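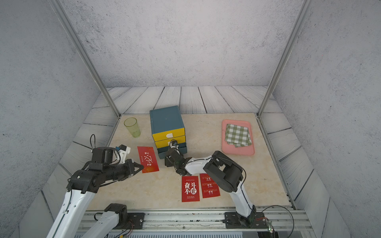
10/06/2024

Drawer day! I've been putting off the little cabinet for ages and I finally got to it, mostly so I could stop listening to myself complain. The plan was to wax the runners, sort out the bottom drawer and decide on labels, and I got through two of those. It's the Skalent, the small one with the teal-blue body, and for now it lives at the back of the marble-pattern table, in the middle, where I can get at the front of it without reaching across everything. The lowest drawer is still the fussy one. It slides nicely for the first bit and then sulks, and if you pull from one side it goes crooked and you have to push it home and start over.

What I tried, in order, so I don't do it all again in February:

Took the drawer out and wiped the runners with a dry cloth. A surprising amount of gray fluff. No real change.

Sanded the underside edges lightly with 300 grit. A few strokes each side and that was it, I didn't want to open up a gap. Better, but it still caught near the end.

Rubbed candle wax on the runners (the stub from the window sill, the Zarkeck tin has gone missing again, if you have it please put it back on the shelf by the sink). Big improvement. I opened and closed it for 15 minutes while I was on hold with the Lirnarholm people and it only caught when I was careless about where I pulled.

So wax is the answer for now, and I'd like to see how it holds up before I touch it with sandpaper again. Nahom thinks the drawer was never square to begin with and that I'm waxing over the problem. He may be right. I put a try square in the back corner and could see a sliver of light, but the square has been dropped so many times that I wouldn't bet lunch on it. Borrow the good one from Ham and check properly.

Labels. Ji-hoon wants them on the fronts, I want them on the top edge where you only see them once the drawer is open, and neither of us has budged. My argument is that the fronts get handled constantly and paper labels go furry. His argument is that nobody wants to open a drawer to find out what the drawer is, and okay, written down like that it does sound pretty good. We could do card tags in a little holder. I cut a couple from the cream stock and they looked fine but slid out as soon as the drawer was shut hard. Colored card shows up better than cream, so if we go with tags I'd like a strong color. The red we already have would do it.

Table notes while I'm at it. I still like the marble top more than I expected to. It's beige enough that it doesn't glare, and small stuff shows up on it if it's dark. Pale screws vanish completely! I lost one for most of the morning and it was sitting out in the open the whole time. Wipes clean with plain soapy water. Don't use the orange spray, it leaves a film and then everything skates.

The whitewashed boards around the outside are another story. Handsome, lovely dark grain, and they grab dust like nothing else in the place. A soft brush along the grain works. A damp cloth just moves it around and leaves a tide line. The diagonal ones down the sides are the most annoying because I always brush in the wrong direction out of habit.

The concrete-look panels seem happy to be left alone. I went over the back one with the brush and couldn't see any difference, so I'm calling that done until somebody spills something on it.

Asked Lirnarholm about spare runners. They don't sell them singly, only in packs of five pairs, and the guy on the phone wasn't sure they'd fit our cabinet anyway. He's going to send a drawing. I'm not ordering until I've measured, see last year's hinges.

To do:
Good square from Ham, check the bottom drawer.
Find the Zarkeck tin.
Settle the label thing with Ji-hoon, bring donuts.
More candle stubs, Nahom says he has a box at home.
Measure the runners before the drawing gets here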